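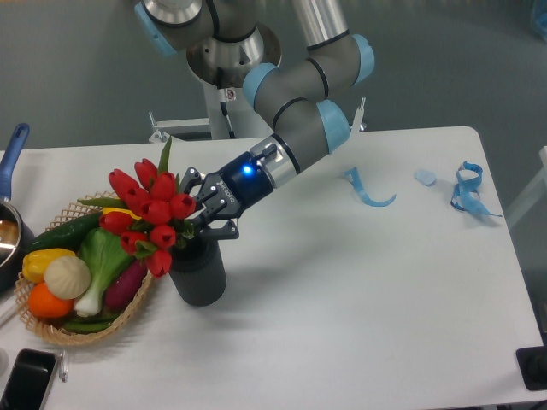

Red tulips, the gray vase and the wicker basket.

Gusard Table Decorating Circle
Minutes of the regular meeting, Sun 10 July, Sarkus Hall

The chair opened the meeting a little behind time, with a warm welcome to everyone and a special hello to those who had driven over from Mollah in the heat. Iced tea and lemon bars were on the side counter, and members were urged to help themselves whenever they liked, so there was a certain amount of getting up and sitting down all through the first item.

1. Minutes of the last meeting
Read and approved with one correction. The ribbon for the spring luncheon was bought by the yard and not by the spool, and the member who bought it would like that known. The chair thanked her again for going back to the store twice to match the color.

2. Centerpieces for the Mindomell supper
This took up most of the afternoon, and happily so. The chair reminded us that the supper is seated for 90 and that Mindomell has left the look of the tables entirely to us. The general idea is the same as before: a vase of flowers at the middle of each table and a low basket of pretend produce beside it, so that people on both sides have something cheerful to look at and can still see one another across the food. There was a long and very friendly talk about whether the flowers ought to match from table to table. Several members are fond of a mixed bunch. In the end it was moved, seconded and carried that every table have red tulips, and that the vases be plain and dark.
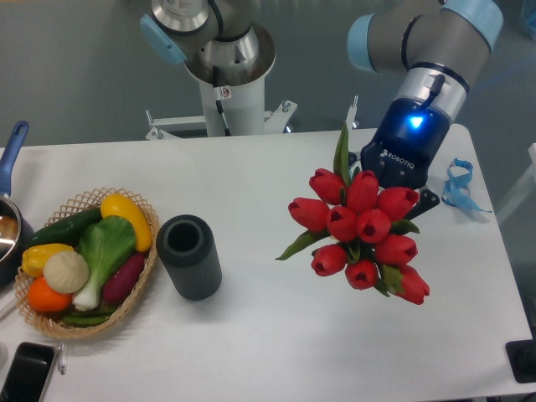
Arranging the flowers came next, and there were plenty of opinions! One member feels strongly that a bunch looks best when it is gathered up in the hand first and only then lowered into the vase, and she has been doing it that way since her own wedding. Another likes to add stems singly and fuss with them as she goes. Everyone agreed that the leaves should be left on, as the long green ones poking out between the red heads do a great deal to keep a tight bunch from looking like a ball. The same goes for the baskets, where a long piece such as the cucumber or the yellow squash is best laid along the rim, with the smaller things filling in toward the middle. It was agreed that members may arrange in whichever way suits them, provided the bunch ends up close and full.

There was a short side discussion about the steamed bun, which one member felt did not belong with vegetables. Others said they were very fond of it. It stays.

3. Money
We have $40 left in the flower envelope after paying for the ribbon and the hall. The chair asked that receipts be handed in at the next meeting, and please, with a name written on the back.

4. Questions from members
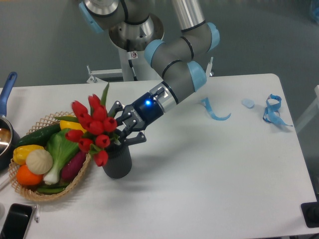
Do we need to bring our own tablecloths to the supper?
Mindomell will supply white cloths for all the tables, already pressed, and will take care of the washing afterward.

A member asked about candles. The hall does not allow an open flame, so we will go without.

5. December workshop
The wreath workshop will be held at Sarkus Hall again, with places for 18. The sign-up sheet went around the room and came back nearly full, which pleased everyone very much. Bring clippers and old gloves. Wire will be provided.

6. Other matters
The blue cake plate left behind in May is still in the kitchen cupboard. The chair thanked the Mollah members for the lemon bars and the recipe will be copied out for those who asked.

Meeting closed, followed by more iced tea. Respectfully submitted by the secretary.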